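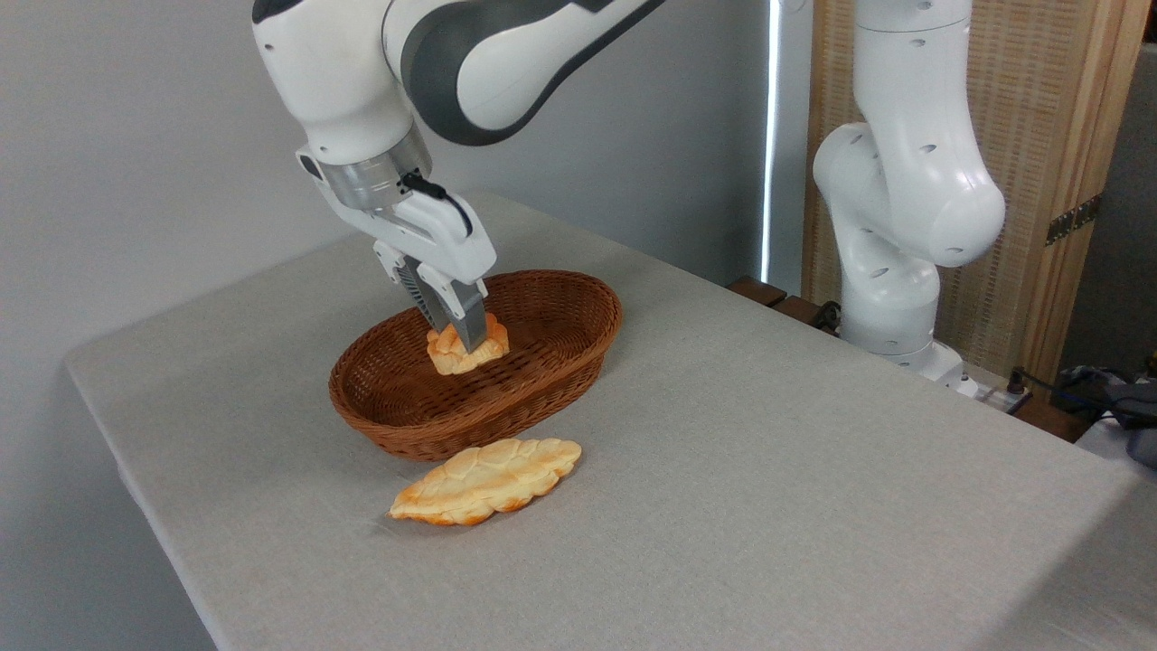 December, started 4:15 pm

Basket day! I have been looking forward to this one since we wrote the task list, and it did not disappoint, even with the hour we lost to the gripper config.

Present: me, Shiuli, Bontu, and Seon-mi for the second half. Sumeya is at the Umwood meeting and wants the numbers by tomorrow morning, so Sumeya, they're at the bottom, skip ahead if you like.

Setup is the same as last time except for the cloth. We pulled it tight at the back and let it hang over the front and left side. Only the near arm is working today. The other one stays folded at the right end of the table until Irina signs off on the shared workspace limits. (Irina, please! We're all dying to try the handover.)

Task for the session: small roll and the leaf-shaped loaf, wicker basket, one arm. Pick the roll out of the basket, set it on the cloth, then put both pieces back in. It sounds like nothing when you write it down. It is a really lovely little problem, though, and I think the first-years who picked it over block stacking chose well.

Gripper config first. Mamo (our control script, for anyone new reading this) still had the closing width from the cup task, so the fingers stopped short and just hovered on either side of the roll looking polite. Bontu found it. The old value was hiding in the session file and not in the main one, where Shiuli and I had both looked twice. Fixed, committed, and I added a line that prints the width at startup so we see it every time.

Then force. We started at 55 percent of the grip limit and the roll came up beautifully but got squashed a bit more with every pick. Went down to 22 and it slid out on the way up, three times in a row. Shiuli suggested closing in two stages — touch first, wait half a second, then squeeze a little — and wow, what a difference. I want to try that on everything now. She is writing it up as its own function so the other group can use it.

The basket rim is the real troublemaker. If the approach is straight down we're fine. If we come in at a slant, the fingers catch the weave and the whole basket shuffles across the cloth with the bread in it. Seon-mi turned the basket so the long side runs diagonally and rewrote the approach to come from directly overhead, and we had far fewer snags. Still to check: does it work at other angles, or did we just find one that suits us? I'd like to test at least four before we say anything about it in the report.

The loaf is a different animal. It's long and flat, so where you grab it matters a lot. Gripping across the middle works. Gripping near a tip makes it swing, and then it comes down half over the rim. Bontu has been trying to get Lelline (the pose estimator) to find the long axis, and it does well on the loaf but gets confused by the roll, which has no long axis worth mentioning. For now we tell it which piece it's looking at. Cheating a little, I know.

Numbers for Sumeya:
Good picks and returns logged so far, whole project: 1,578
Added today: 203
Not counting the polite hovering ones, I deleted those.

203 in one session is our best yet!! Seon-mi ran the last stretch almost without stopping, and the log has her initials all the way down.

To do:
Shiuli: two-stage close into the shared folder, with a comment on the wait time
Bontu: Lelline on the roll, see if a plain center point is good enough
Seon-mi: basket angles
Irina: workspace limits for the second arm
Me: ask Didovetti about spare finger pads, and find out if they come in a softer version

Also me: slow down the return move above the rim. It's fine when I'm watching, but I flinch every time, and I don't want to show it to the parents at that speed.

Stopped 7:40 pm. Arm parked, power off, Mamo log copied to the shared drive.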